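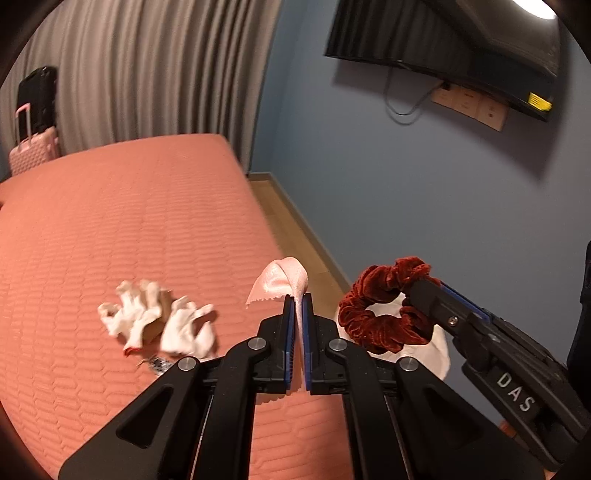

*The coral-pink quilted bedspread. Text: Rakiya Wike.*

**24 Oct 2019**

Oratile Matlala plans rail and bus itineraries for a living, and she would like people to stop booking the 8-minute connection.

She works for Morkavico, an agency that sells multi-stop overland trips to independent travelers. Her part of the business is the transfer sheet, the page that lists every change of train, bus or ferry with the platform, the walking time and the next departure if the first one is missed. She has been writing them for long enough that she no longer uses the agency's template.

"The template had a column for distance in miles," she says. "Distance between platforms tells you very little. I replaced it with minutes, walked at the pace of a person with one wheeled suitcase, including the elevator."

Our conversation was mostly about the Curkton to Fekorov route, which Morkavico has sold since last December. The full trip covers 754 miles and has 2 changes. On the published timetable both look comfortable. Matlala rates the first as safe and the second as poor.

The first change is at Shabalala, where the long-distance train arrives and the regional train leaves from the opposite side of the same platform. The scheduled gap is 40 minutes. "You can lose half of that and still buy a sandwich," she says. The ticket office closes early on Sundays, so she tells clients to carry the second ticket on paper.

The second change is from the regional train to the coach. The gap is 8 minutes. The coach stop is outside the station, across a signaled road, and the coach does not wait.

"The booking engine accepts it because its minimum is set at five," Matlala says. "That minimum is a single number for the whole station. It covers platform to platform. It was never measured to the coach stop, and I have asked for it to be split."

Her own sheet shows the walk as seven minutes, which leaves one minute for the train to be late. She moves every client to the next coach, two hours later, unless they ask in writing for the tight one. A few do. They get a sheet with the later coach printed underneath, and the fare conditions for using the same ticket on it.

I asked whether most travelers mind the wait.

"Some do when they see it on paper. Then they read the line under it, with the cost of a missed coach on the last departure of the day. That is a hotel and a new fare."

She is less strict about mornings. A tight connection early in the day is a nuisance with several later services behind it. The same connection in the evening has none. Her sheets mark the last workable departure of each leg in bold, and she considers this the most useful item on the page. The agency's app does not display it — a request has been open for some time.

Through tickets are the other subject she returns to. On a through ticket the operator has to carry the passenger onward after a missed change. On separate tickets it usually doesn't, even if both trains belong to the same company. Curkton to Fekorov is sold both ways, and the separate version is cheaper. Matlala sells it only with an overnight stop.

"If you sleep in the middle, the separate tickets are fine. The delay gets absorbed by dinner."

For the overnight she looks at the hotel's check-in hours first and its location second. Late trains are common enough on the line that a front desk closing at nine is a problem. She also phones ahead about luggage storage, as listings are often out of date on this point.

Her advice for people planning without an agency is short. Check the engineering notices the week before departure, and again the day before. Look up where the replacement bus leaves from. Save the timetable offline, including the two departures after yours. Sit near the end of the train that stops closest to the exit, if the operator publishes it.

She does not recommend packing lists. "I get asked for one every week. I do transfers."

The winter timetable takes effect in December. Under the draft she has seen, the regional train arrives four minutes earlier and the coach time is unchanged. A 12-minute gap would move the change from poor to marginal on her scale. She will walk it again before she edits the sheet.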